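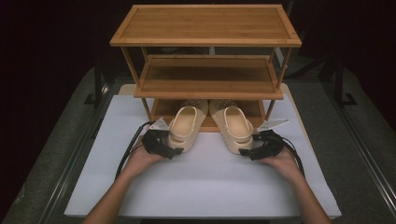 Custódio Antunes argued from the first planning meeting that the arms should be bought last. His view was that a lab which does not yet know what its tasks look like cannot say what reach, payload or repeatability it needs, and will pay for all of them. Teresa Carvalho held the opposite position, on the grounds that lead times for arms are long and grant money has to be committed before it lapses. The plan described in this section is the compromise the Kirnwood group settled on.

4.2 Splitting the equipment budget

We divided spending into 2 phases. Phase one covers hand-held grippers, the work surface, task objects and storage for recordings. Phase two covers the arms and their controllers. Money moves to phase two only after the tasks in phase one have been performed by people often enough to show which motions matter. Figure 3 shows one such task, with an operator holding a gripper in each hand at the heels of two slippers on the bottom shelf of a small bamboo rack.

Figure 3. Two-handed footwear task with hand-held grippers on the white tabletop.

The objects were the cheapest line in the budget and the one we planned worst. We had set aside a single sum for household goods and expected it to last the project. It was spent by January, mostly on duplicates. Shelving and footwear wear out slowly, but items that are squeezed do not keep their shape, and a changed object makes earlier recordings harder to compare. We now hold a spare of every object from the start and charge it to phase one.

Grippers were quoted by two suppliers, Wonero and Altton. The Wonero unit cost less to buy. The Altton unit came with replacement jaws and a cable set, and once we added these to the Wonero quote the gap between them was small. We chose on repair time. A pair that is away for repair stops all two-handed work, so we also bought a third gripper to keep on the shelf. It raised the gripper line by 50 percent, and we would do it again.

Operator time was the largest cost in phase one, at some 40 percent of the total. It is often left out of equipment plans since it is paid from a different account - in our case the department's and not the grant's. We include it here because it decides how many tasks can be attempted, whatever hardware is on hand.

For phase two we asked for quotes on arms in pairs only. A task such as the one in Figure 3 puts both grippers close together and low down in front of a shelf, and we wanted suppliers to show that 2 arms could work in that space without meeting at the elbow. One supplier withdrew at this point. The other offered a smaller arm than we had first asked for, at a lower price. Antunes took this as support for buying late. Carvalho noted that delivery then slipped past the end of the budget period, and that the balance had to be carried over by special request.

The itemized costs for both phases are given in the appendix, with maintenance listed separately.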